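Malý Exchange Hall

The Malý Exchange Hall is a former grain exchange in Stunitz, built of local limestone and best known for a restoration whose results are still argued over. The hall has a central trading floor, a glazed roof and 8 cast-iron columns, only part of which can be shown to be original.

History

The hall is often called the oldest exchange building in the region, though no surviving record supports the claim. Popular accounts credit the design to a single architect. The building ledgers name several, and the drawings are unsigned.

Restoration

Work was led by the firm Clilska, which reported that 2,094 stone blocks had been cleaned, repaired or replaced. The figure has been repeated widely without a breakdown. Architectural historian Danica Georgiou has argued that "restored" is a generous word for a facade where nearly 900 blocks are new, and that the roof follows a postcard view more closely than any measured drawing. Project architect Valentina Salinas replied that the old glazing bars had been lost and that some guesswork was unavoidable.

Electrical service was renewed in 3 stages. The final stage ended in April, later than first announced.

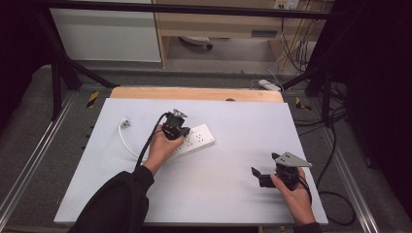

Hand-held grippers and a white power strip on a white board.

Current use

The hall is let for markets and concerts by the operator Grillgate. Its attendance claims have not been independently checked. The basement remains closed, and no survey of it has been published.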